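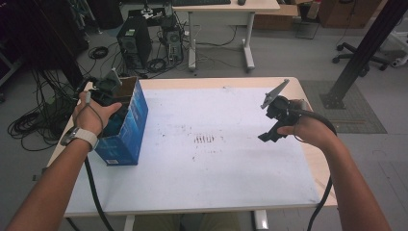 Ridum raised its parcel prices again this week. The small box rate went up by 12 percent, and the flat rate for anything under a foot long is gone.

I sell used sheet music by mail, mostly piano and accordion. In 2021 I sent out 771 packages. Nearly all of them went at the flat rate.

The new rate goes by weight and zone. A thin folder to the next county costs the same as before. A bound album to the coast costs almost double.

Birgit Hollmann asked if I will switch to Ninetti. I looked at it in July and they wanted a minimum of 3000 parcels a year. I am not close to that.

So for now: single sheets and folders keep the old shipping price. Albums go up on Monday's list - no, make that the next list, I still have to reweigh the heavy ones.

Orders already paid for will ship at the price you paid.

If you have two orders open, write to me and I will put them in one box.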